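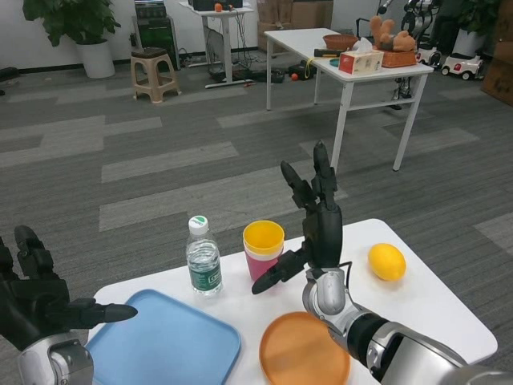
I have been thinking about the office picnic for longer than is good for anyone, and by the office picnic I mean the lunch laid on one white table by people who own a great deal of plastic and very little crockery. Every workplace has a version. Ours at Skirkell, where I spent most of one wet November writing about somebody else's furniture, began with a drawer of forks and ended with a laminated notice. The kit hardly varies wherever you go. There is a light blue tray with rounded corners, an orange plate with a rim, a yellow cup sitting inside a pink one, a bottle partly full of water, and a lemon. I can account for all of it except the lemon, and I have made several attempts.

Take the cups first. A stackable cup is the most agreeable object in the domestic world, in that it asks for no more room when there are six of it than when there is one, or near enough. It is also a small act of surrender. You buy stackable cups when you have stopped believing that the good glasses will ever come out. My mother's good glasses lived in a cabinet with a key, and the key lived in a second cabinet, and we drank out of beakers until I left home. I can still taste the beakers. Mine was green and had been chewed by a cousin.

Erick Rugemalira has sold tableware for most of his working life and has opinions on nesting that he will share at any hour. He runs Lukumay, a shop of two rooms up a flight of stairs I would call steep and he calls characterful. The front room is for china. The back room is for plastic, and the back room, he told me, pays for the front.

"People come up for a teapot," he said, moving a teapot out of my reach. "They look at the teapot. They hold it. Then they go through there and buy four tumblers and a tray."

He keeps 209 different cups on the shelves, a number he gave me without looking anything up, and he sorts them by how they stack. At the top are the ones that go together cleanly and come apart with one hand. Then there are the sulkers, which have to be twisted. Down at floor level is a box for cups that jam, priced to go, and he won't let a customer leave with two of those without a short talk about warm water. I bought two. I had the talk.

The colour business is newer than you might think, at least in Erick's back room. When he took the place on, plastic came in white, cream and a brown that he describes as "sort of gravy". Now it comes like a bag of sweets. He blames children, and then he blames the parents, who found out that a child with a pink cup and a child with a yellow cup will each know whose cup is whose until the moment they both want the yellow one. In an office this works slightly better. Adults will go weeks before they fight over the yellow.

I asked him which colour sells worst and he said orange. Then he corrected himself: orange sells worst in cups and best in plates. He has no theory. I have one, and it is that food looks less tired on orange. A cheese sandwich on a white plate is a cheese sandwich. On orange it looks like somebody meant it. I have tested this at home with a series of lunches that I will not go into, beyond saying that it did nothing for tuna.

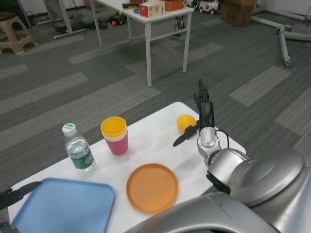

The tray is a harder case, because hardly anybody uses a tray for carrying. I spent a morning at Omelus, which does the catering for conferences and the sort of wedding where the bride's father has a spreadsheet, and in the time I was there I watched trays used as a lid, a drip catcher, a filing system and, during a disagreement over bread rolls, a gavel. The firm owns 562 of them. I asked how many were in the building and was given the look you'd give a man who asks after your pension.

A tray's real work is to be a border. Put five things on a table and you have a mess. Put a tray among them and you have a mess and a tray, but the eye is kinder about it, and there is somewhere for the mess to go when you want to wipe down. My aunt understood this. She had a tray for post, a tray for keys, and a tray for things that would one day be glued, which when she died contained three handles and the front half of a donkey.

Rounded corners matter more than you'd expect. A square-cornered tray collects crumbs in its corners and keeps them there through several washes like heirlooms. A round tray won't sit against anything and slides about on the draining board. The rounded rectangle is what you get when both sides have shouted themselves hoarse, and I have yet to meet anyone who truly dislikes one. It fits in the gap beside the fridge. It holds two plates if the plates are modest. With a shallow rim it will also hold a surprising amount of spilt tea, and you find out how much at the top of the stairs.

Colour again: Erick says pale blue is the tray everybody buys and will not admit to choosing. He sells 40 of them for every one in red. Customers tell him they took the blue because it was nearest the door, and he has moved it away from the door twice.

Water bottles I approach with caution, having once lost a friend over one. The trouble is with the half-finished. A full bottle is stock and an empty one is rubbish, but a bottle with some water in it belongs to a person, and the person is never in the room. It will stand on a shared table for days. No one will drink from it, no one will pour it on the plant, and the cleaner goes round it with the cloth as if it were a war memorial. At Skirkell we had one by the window that I am fairly sure outlasted two managers. I would suggest a marker pen, except that Skirkell had a marker pen, on a string, and somebody took the pen and left the string.

Which brings me to the lemon, and I am sorry to say I have got no further with it than when I started.

There is always one. I don't mean a bowl of lemons, which would be decoration, or half a lemon in cling film, which would be the remains of someone's plan. I mean one whole lemon by itself on a flat surface, with no knife anywhere near. I began noticing them at Skirkell and have since met them in a dentist's kitchen, on a piano, and on the counter at Nuler, a café where I went to get away from the subject. I asked the woman at the till what it was for. She looked at it for a while and said it was for the fish. They don't do fish.

Erick thinks it's optimism. A person in a supermarket, he says, picks up a lemon the way a person at a station picks up a novel. You are going to be someone who squeezes a bit over things. You get it home, or to the office, and there's nothing to squeeze it over, and you can't put it in the cupboard because a lemon in a cupboard is a small bereavement waiting to happen, so it goes on the table. There it looks very well. It is cheerful, it doesn't smell until provoked, and it lies on its side quite contentedly, being the wrong shape to do anything else.

It will also roll, which is the one charge I'd bring against it. Not far, because of the points at either end, but in a curve, and always towards whichever edge you have stopped watching. If your tray has any rim at all, put the lemon in the tray. I have said this in three kitchens and been thanked in none.

For anyone laying a shared table from nothing, I can report that it need not cost much. Lukumay will do you a tray, a plate and a pair of cups for less than I paid for the parking, and Erick will wrap them in newspaper as though they could break. He has dropped one of his own cups down those stairs on purpose, for my benefit, all the way to the street door. It bounced on nearly every step. He went down to fetch it, wiped it on his sleeve and put it back on the shelf at full price.

The table itself should be white or at least plain, since the colours will be doing enough shouting. Leave part of it bare. I know a woman who cannot see a clear patch of table without putting a plant on it, and her guests eat with their elbows in. Keep the cups stacked until they are wanted. And buy more plates than there are people, as one of them will end up under the plant whatever you do.

I went back to Erick's before finishing this, to check the number of cups, and he had sold three, so the figure above was right when he gave it. He was eating his lunch in the back room, off an orange plate, and drinking from one of the jammed cups with its twin still stuck underneath. He said it kept the tea warmer. I have since tried it with my two, and I think he may have something there, though getting them into the washing-up bowl as a pair has meant that the bottom one has not been properly clean since I bought it.

Search our archive Enter keyword Go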